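Gretisia bench stop button, after two months on a two-arm build
Posted 28 July 2020

I bought the Gretisia stop button to replace the panel-mount one I'd been using on the arms at Mudside. The old one was screwed into a project box that slid around every time you hit it. If you're putting together anything with motors on a shared bench, you will want one of these or something like it, so I'm writing down how this one has done.

What you get is a red mushroom button on a gray housing, four rubber feet, a cable gland and a folded sheet of wiring notes. There are two normally closed contacts inside. You twist the cap to release it. No cable is supplied, and the notes assume you know what a safety relay is. Mine runs through a Tapia relay that cuts motor power to both arms together. The controller stays up, so I don't lose the joint positions after a stop.

Wiring took an evening. The terminals are decent and take a ferrule without a fight, but space inside is tight and I had to trim the outer jacket further back than I like. The housing screws are small. Use the right driver or you will chew them up.

The button itself is very good. It has a long, definite travel and you can feel the contacts open before it latches. I can hit it with the side of my fist without looking. The controller log shows 302 stops over 3968 minutes of powered time, mostly me testing it on purpose, and every one of them dropped the relay.

Where you put it matters more than I expected. I've been running pick-and-place with ordinary things from the drawer, a claw hammer being the heaviest, over a round steel dish. The button lives close to the dish, which makes it easy to find and also puts it inside the reach of the arms. I've since added a software keep-out zone over it. I would like a longer cable so it could sit nearer the edge of the bench.

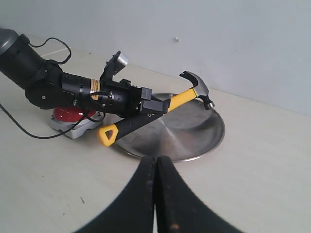

Red button and gray base, next to the metal dish.
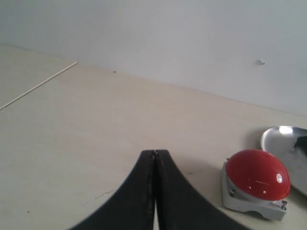
Serena Bassi says I'm marking it too kindly. She thinks a stop you have to reach past the arms to hit is only half a stop, and that the gland ought to be on the back of the housing so the cable can run straight off the bench. She'd wire a second button in series at the operator's chair and leave the first one where it is.

I agree with her about the second button and have ordered one. The contacts are easy to chain and the notes do include a diagram for it, on the reverse of the sheet. On the gland I'm less bothered, although a right-angle fitting would help.

Other complaints: the rubber feet are stuck on with weak adhesive, and I lost one in June. On a smooth tabletop the unit creeps if you hit it at an angle. I put down double-sided tape, which has held so far. The housing also picks up smudges quickly - not a problem, but it won't look new for long.

I looked at the Vanorora version as well. It comes with a cable already fitted and costs more, and the cap has noticeably less travel. For a fixed bench I'd still pick the Gretisia. If yours gets packed away after every session, the pre-wired one might be worth the money.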